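How many demos before adding a second task, and do near misses count?
Posted in: Two-arm setups / Collecting data
Tags: teleoperation, soft objects, wrist camera

Doaa Salem

I have two small arms on one rail in an enclosure, and I'm recording demonstrations for a policy that handles soft, floppy things. I drive both arms by hand with a pair of leader arms and save the wrist cameras plus one fixed camera. So far I have 140 episodes of one task. Each one runs up to 60 seconds and then the recorder stops, whether I've finished or not.

My trouble is the part where the fingers come together on the object. From the fixed camera it looks simple. From the wrist it's hard to tell which fold I'm aiming at, and the pads hide a lot of it.
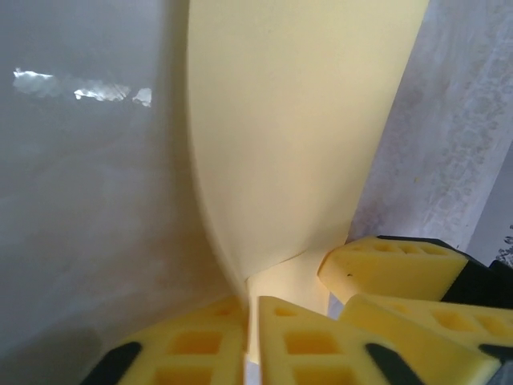
Wrist camera view, with the yellow pads around the fold.

Two things I'd like to know. Should I keep the episodes where I miss the fold, back off and go in again? And is 140 enough to start training, or should I keep going with this one task until I have a lot more? I've seen people mention 3,000 and I don't have the time for that before the end of June.

Tomoyo Minami

Keep the ones where you miss and recover, as long as the episode ends with the task done. If you throw them out, the policy only ever sees clean approaches, and the first time it comes in a little off it has no idea what to do next. Drop the ones where you ran out of time, or put them in a separate folder with a label so you can decide later. Don't trim the miss out of the middle either. You'll get a jump in the joint positions and the model will try to learn the jump.

On the number: train on what you have now. It costs you one night. You will find out whether the cameras and the action timing line up, and that's worth knowing before you record more. I recorded 990 episodes on my first setup before I trained anything, and the clock on one camera was behind the arm data by several frames the whole time. I redid nearly all of them.

For seeing the fold, try driving from the wrist view only for a few practice runs with the recorder off. If you can't do the task from the cameras the policy gets, it will struggle too. Tilting the wrist camera a little may help more than another hundred episodes.

Also vary where the object starts. Most people put it down in the same place every time without noticing.

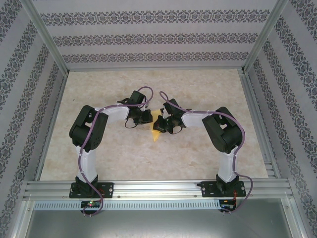

I mark out a grid on a sheet of paper, work through the squares in order, and turn the object a bit each time. Let both arms take turns going first if your task allows it. If one arm always starts, you'll get a policy that waits for that arm even when the other one is closer. Write down which arm led in the episode notes. It takes a second and you can filter on it afterward.

One more thing, fix your start pose. Have the script send both arms to the same home position before each recording, then add a small random offset if you want variety. Starting from wherever you left the arms last time makes a mess of the first second of every episode.

Harish Mudaliar

just record more. 140 is low for anything soft. rigid blocks you can get away with it

Manikandan Mudaliar

Agree with Tomoyo on keeping the recoveries. I would cap them though. In one of my sets close to half the episodes had a miss in them, and the trained arm would go in short, open, back off and then do it properly, every single time. It had learned the miss as a step. I pulled some out and trained again and it mostly stopped.

As for the second task, I'd wait until the first one runs on its own from at least a few start positions. When you do add it, give it a different text label from day one. I left that field blank and had to go back through the videos and type them in.

Check your cable slack before a long session as well. A cable that pulls at the end of the reach changes how you drive, and then that ends up in the data.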